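Search this site
Enter keywords
Go

Speaker notes: Sorting a shared snack supply
Gernero break room talk, second version, 4/16/22

Start with the problem. A shared snack supply usually comes in mixed. Some of it is bought in bulk, some comes back from trips, some is left over from meetings. It goes in a drawer, the drawer fills up, and the things at the bottom go stale. When we cleared out the drawers at the Flistavent office last August we threw away 11 bags of crackers that had never been opened.

Ask the room who has a drawer like this. Wait for hands.

1. Get it all on one table

Put a cloth down first. Foil packets slide on a bare tabletop, and the small ones end up on the floor. Our table is by the window, so the backs of the packets can be read without turning on the overhead light. Tip everything out and spread it so that you can see most of the labels. Do not sort yet.

2. Start the box

Use one open box with no lid. Lids get lost, and people don't look under them. Put the first kind in before you touch the second. With us it was the green packets. Check front and back as they go in – the front tells you what it is and the small print is usually on the back.
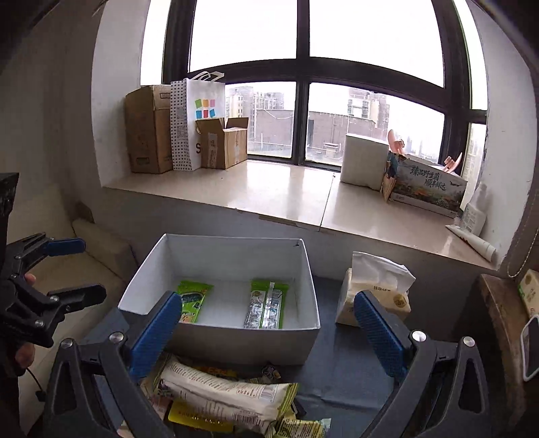

Océane Morin wrote after the first version of this talk that she would go by date and forget about kind. Her office tried kinds for a year, and the seaweed was always fresh while the nuts were always old. She puts a strip of masking tape across the middle of the box, near dates on one side, far dates on the other.

Fair point, and I now give both methods. Kind is quicker to set up. Date is better if the box lasts you longer than six weeks. Ours doesn't.

If somebody asks about doing both, say yes, but it takes two boxes.

3. Foil packets together, big pouches last

Small foil packets can be piled at one side of the box. They hold each other up. A large pouch is different. If it goes in early it takes up the floor of the box and everything else rides on top of it. Leave the large ones out on the table until the small ones are settled, then stand them along the side that is still open.

Vacuum-sealed packets are stiff and have corners. Keep them away from thin bags of chips. Lay them flat, label up.

A box with handle holes is worth having. Ours gets carried down the hall to the Clullumer room when there is a long meeting, and a full one is awkward to hold from underneath.

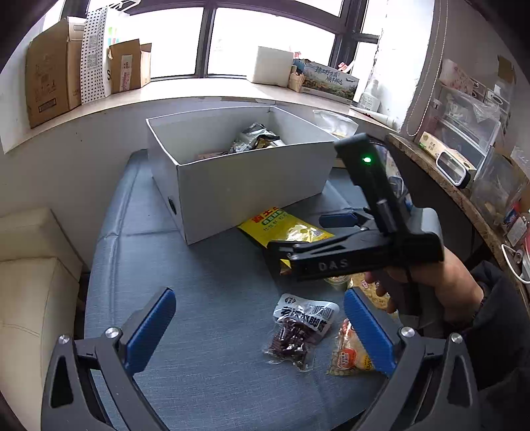
4. Labels in other languages

Plenty of what we get has Chinese labels, and not everyone here reads them. Ask someone who does. Write the main things on a sticky note in English – sweet or spicy, meat or no meat, peanuts or no peanuts. Don't stick it over the barcode or the date.

Allergies: say this part slowly. Anything that can't be read goes in a separate bag until it has been. Don't guess from the color of the packet.

5. Keeping it up

At Flistavent we logged what went through the box for one season. It came to 355 packets in and 322 eaten. The rest were mostly one flavor of dried plum, and we stopped ordering it.

One sort every other week is enough. It takes me more than 20 minutes only when there has been a holiday.

Questions people have asked before:
Tissues go next to the box, not in it.
Yes, you can use a basket, but small packets work their way into the gaps.
Drinks are a separate talk (see Ross handout, page 6).

Pass around the sign-up sheet before people stand up.

Related items
Ross handout: Drinks, cups and the office fridge
What to do with half-used condiments
Labeling shelves in a shared kitchen
Moving a break room in one afternoon

Contact | Copyright Gernero | Back to top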